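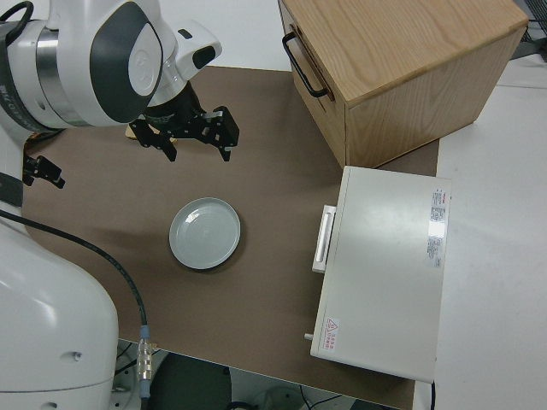
Stories > Short Fiction > The Guest Episode

The Guest Episode

2020-09-11

7 min read

My aunt said she'd come on the podcast if I sent her the questions first, and then she crossed out all the questions.

I should back up. I started the show in my closet, between the winter coats, with a used Voltusus microphone I bought from a guy in Caltura who wanted me to know he'd only ever recorded birds on it. The idea was simple (I thought!). I'd talk to people at our mosque about the stuff we usually only talk about in the parking lot. Who gets to speak, who gets asked to bring food, whether you can march next to people whose ideas about God you can't stand. That kind of thing. I had 118 regular listeners by spring and I was fairly sure I was related to half of them.

My aunt taught Quran to kids for most of my life. She taught me. She had a wooden ruler that she never hit anyone with, but she would lay it on the table next to your book, very gently, when you'd been lazy with a vowel. I loved her and I was scared of her and I wanted her on my show more than anyone alive.

"What will we talk about?" she asked me on the phone.

"Activism," I said. "Faith and activism."

There was a long pause. I could hear her stirring something.

"Activism is when you shout?"

"Not always, Auntie."

"Send me the questions."

So I sent them. They came back as a photo of the printed page with a line through every one, and at the bottom she'd written, in her beautiful slanted handwriting, *Ask me about the bakery.*

I knew which bakery. Everybody my age grew up on Nasrallah, on the corner by the old post office, sesame bread so hot you had to pass it hand to hand. What I didn't know was that there was anything to ask. I figured she wanted to reminisce, and I figured I'd let her for a couple of minutes and then steer us back. I had a whole plan for steering. I wrote it on an index card.

We recorded in May, near the end of Ramadan, her in her kitchen and me in the closet, with a laptop on a shoebox. She'd put on lipstick even though there was no video. She told me so. "It's for the voice," she said.

I did my intro. I was nervous and I did it too fast. Then I said, "Auntie, tell us about the bakery," and I looked at my index card and got ready to steer.

She said that when she first came to Caltura she was twenty-six and she worked the counter there before dawn. In the back was a packing room, and the packing room was leased out to a company called Vendura, which put the bread in bags and sent it to supermarkets. The people who bagged the bread weren't our people, she said. That was how she put it, our people, and I winced because I knew how it was going to sound to a few of my listeners. They were Black women mostly, from across the river, and some of them were Muslim and had been Muslim longer than her whole block.

"I didn't know this," she said. "I saw the scarf and I thought, okay, it's for the flour."

I laughed. She didn't.

One morning a woman from the back came out to the front and asked if she could pray in the little room behind the counter, where my aunt prayed. The packing room was loud and they had no clean place. And my aunt told her it was for staff.

"She was staff," I said.

"Yes," said my aunt. "I know she was staff."

I could hear her fridge humming. I have never cut that hum out, by the way. People wrote in about it, but I left it.

She said the woman nodded and went back to work. Never complained to anybody. And for the rest of that year my aunt would go into the little room, unroll her mat, raise her hands, and think about bread bags. She said she didn't taste her own prayers. (She said this in Arabic first and then she wasn't happy with how it came out in English, so she tried it three different ways. I kept the one about tasting.)

"Did you apologize?" I asked.

"I left a second mat in the room. Folded on the chair. I thought, she'll see it and she'll understand."

"Did she see it?"

"How could she see it? I told her it was for staff!"

And then my aunt, who never in my life raised her voice, who corrected the whole neighborhood's vowels with a ruler, laughed so hard she had to put the phone down. When she came back I could tell she'd been crying too, and I didn't know what to do, so I did what she used to do with us when somebody got upset in class. I asked her to recite something.

She picked 113, the short one, the daybreak. It's one of the first ones she ever taught me. I've heard it thousands of times and I just sat there under the coats with my knees up.

Afterward I asked if she was sure she wanted it out there. I said people could be rough online. I said some would say she was making us look bad, and some would say she was making herself look good, and a few would want to know why she'd waited so long.

"They're right to ask," she said. "I waited because I was comfortable. Put it."

I put it. About 600 people listened in the first week, which for me was like filling a stadium. The comments were what I'd told her they'd be. One man wrote a very long message about how all this race talk was imported and didn't belong in the religion, and I typed an even longer reply, with verses, at one in the morning. I read it to my aunt over the phone before I posted it because I was proud of it.

"Very nice," she said. "Who is it for?"

I didn't post it. I still have it saved. It's pretty good.

Then in the summer I got an email with no greeting. It said her mother had bagged bread for Vendura and had passed a few years back, and her mother used to pray standing between two pallets with a coat on the floor, and she still had the coat. She couldn't say if it was her mother my aunt had talked to. There were a lot of women back there. She wanted to know if my aunt would like to call.

I forwarded it and heard nothing for two days. On the third I drove over and sat in the driveway with my mask on, and my aunt came out onto the porch with the phone in one hand and a pen in the other. She had a sheet of paper. She'd written down what she was going to say and crossed most of it out.

"You stay in the car," she told me. "And don't record."

I rolled up the window. She put her glasses on and started to dial.

Contact | Copyright 2020 | Back to top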